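# The Town That Hired a Ranking

Utcombe is the 28th most promising small city in its size class. I know this because it's printed on the banner over the library steps, on the water bill, and on the reusable tote the city handed out in May, which holds one cantaloupe before the handles go.

The list comes from a consulting shop called Lotwood, which studies "regional vitality." Lotwood sent two pleasant people to spend a long weekend with us. They ate at the taco place, asked where the young people went at night (Jillwood, mostly, which has a movie theater), and went home to write a report. The report has 200 pages. I've read all of them, some while lying down.

I should say up front that I used to do this for a living. For 13 years I wrote economic profiles of places I had visited once, in shoes that were wrong for the weather. I know how the sausage gets its index score. You start with what can be downloaded, which is wages, degrees, commute times and permits. You weight those by whatever your firm is known for. If your firm is known for talent, talent turns out to explain everything. Had we been founded by a plumber, every city in the country would have lived or died by its pipe diameter, and frankly I'd trust that study more.

Lotwood's big finding is that Utcombe suffers from a "creative density gap." We have 1579 people in what the report calls knowledge-adjacent work and we ought to have more. I asked Hannelore Rothe, who sat on the council when the contract was approved, what knowledge-adjacent meant. She thought it might be people who work next door to the community college.

The recommendations follow from the gap, as they always do. We should build a maker hub. We should "activate" the alley behind the old bank. We should tell our story. I wrote that last one into at least a dozen reports myself and can confirm it means hire us again.

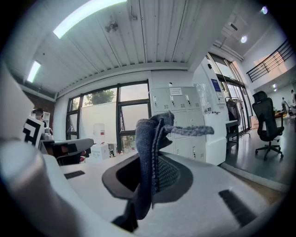 *Gray-blue knit, black mesh, lockers behind.*

My objection to all this isn't the money, although the money could have fixed the culvert on Mill Road. It's that the method can only see a worker once she has been filed under a code. Take Paweena Thammasiri. She runs Pongsiri, an alterations shop with two sewing machines and a line out the door during prom season. In the data she is personal services, low wage, low growth. She also taught herself to make patterns for medical braces and now sells them in four states. There's no column for that. The analyst would have had to walk in with a torn hem.

Or take the tire place, where Nipon Hemmin has trained what must be half the decent mechanics in the county, most of whom then leave him to open shops of their own. A vitality index would call that turnover, and score it as a problem. I'd call it the closest thing we've got to a university. Nipon calls it something else, but he was under a truck when I asked.

The talent people have an answer to this. Afshin Ghasemi, an old colleague of mine who still does rankings and still returns my calls, says no index claims to capture everything. It's a flashlight, he says, and you don't blame a flashlight for the parts of the basement it isn't pointing at. Fair enough. But cities don't use it like a flashlight. They use it like a report card, and then they go home and study for the test. I've watched a perfectly healthy town tear out a feed store to put in a coworking space, because the feed store wasn't helping the numbers. The coworking space has a kombucha tap. The farmers drive forty minutes for feed.

What would I do instead? I'd take a tenth of the fee and pay someone local to spend a year asking business owners the same dull questions. Who did you learn from? Who did you hire, and where did they go? What did you have to order from out of town that you wish you could buy on Main Street? What almost closed you? Boonsong Noiphan did something like it for the chamber on his own time, with a spiral notebook, and found out in a few weeks that three separate restaurants were each paying to haul produce from the same warehouse. They share a truck now. It appears nowhere in the Lotwood report, possibly because a truck can't be activated.

I'll grant that a notebook makes a poor banner. You can't put "Three Restaurants, One Truck" over the library steps and expect a software company to relocate. Then again, we've had number 28 up there through a full change of leaves, and so far the only newcomer it has drawn is a second consultant, who stopped by the council last month with a proposal to look into why the first report hadn't moved the needle. He liked the tote bag. The vote on his contract is coming up, and I plan to be there with my copy of the first one, marked up in pencil.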